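Jelleck Hand-Held Gripper Kit, second version

Sold by Storkero, the small shop run out of our shared workshop in Au
Page last changed 23/05/2020

In stock, ships in a flat box
Price: 271, with the assembled version at 358

The Jelleck is a two-finger gripper that you hold and squeeze yourself, and it came out of a long winter of people in our workshop wanting to teach their home-built arms to pick things up. Jörg Eichhorn drew the first one on the back of a parts list, Laurinda Bragança printed it over a weekend, and then we all spent far too long arguing about how wide the fingers ought to open (everyone has a favorite mug, and every mug is a different size). What you can buy here is the second version, with the corrections that came in from the first batch of builders, and we're very fond of it.

You can put the kit together at a kitchen table with ordinary hand tools. It goes onto a handle for recording your own picking and placing, or onto the end of an arm if you've already got one, and the fingers are the same parts in both cases, so whatever you learn about grip and reach by hand carries over nicely.

What comes in the box

Two printed fingers in black, left and right. They are not the same part turned around, so please look for the small letter inside before you start!
The joint housings, with the threaded inserts already pressed in.
A trigger handle with its return spring and linkage.
A bag of 36 screws, which includes a few spares - we know what carpets are like.
Self-stick rubber pads for the flat inner faces, if you want extra grip.
A printed building guide, in large type, with a drawing for every step.

You'll need your own hex keys, a small flat file and a drop of light oil. A camera isn't included, and neither is its mount, but the top of the handle takes a standard camera screw.

Putting it together

Most people finish in an evening. Chun-yin Lam built hers while dinner was in the oven and had to stop halfway for the potatoes, and she says the only fiddly part is getting the return spring to sit down in its pocket. Hook the short end first and hold it with your thumb while you bring the housing over it. If it jumps out, take the housing off again instead of pushing, as the little lip inside can snap.

Go gently with the screws that run into plastic. Stop when they feel snug. The ones going into the metal inserts can be turned a bit tighter, and if one of them starts crooked, back it out and try again before you've chewed up the thread. The small holes in the fingers are there for fixing pads, guards or whatever you come up with, and you can leave them open.

Trying it on the table

Before you go anywhere near a motor, spend some time with the gripper open over a plain tabletop and just get used to how far apart the fingers sit. Pale wood is lovely for this, with the black fingers standing out so clearly against the grain, though a lamp straight overhead will throw a glare across it and you may want to move the lamp to one side.

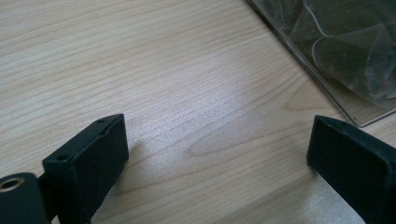

Caring for the fingers

The matte finish picks up dust and kitchen grease, and both make the faces slippery. Wipe them with a damp cloth and let them dry. Don't use nail polish remover, and don't leave the gripper on the back shelf of a car in August (Chun-yin Lau did, and his left finger now has a gentle bend in it that he swears is good for holding eggs). If you do lose a finger, replacements are sold singly, and we'll happily put one in an envelope for you.

Good first things to pick up

Start with a wooden block or an empty box. Soft fruit is harder than it looks, and see-through plastic is harder again, mainly for the camera, which has trouble finding the edge. King-fai Peng has been collecting practice runs for the arm he keeps in his garage in Brusutitz, almost 400 so far, and his advice is to do the same object slowly many times before moving on to the next one.

Questions before you order

We're glad to answer them, long ones included. Write to the shop with a note of which arm you have, if any, and the bolt pattern at its wrist, and Jörg will tell you if the adapter plate fits. Orders are packed twice a week. Collection from the workshop in Au is free, just ring the bell on the yard side and give us a minute to get the door.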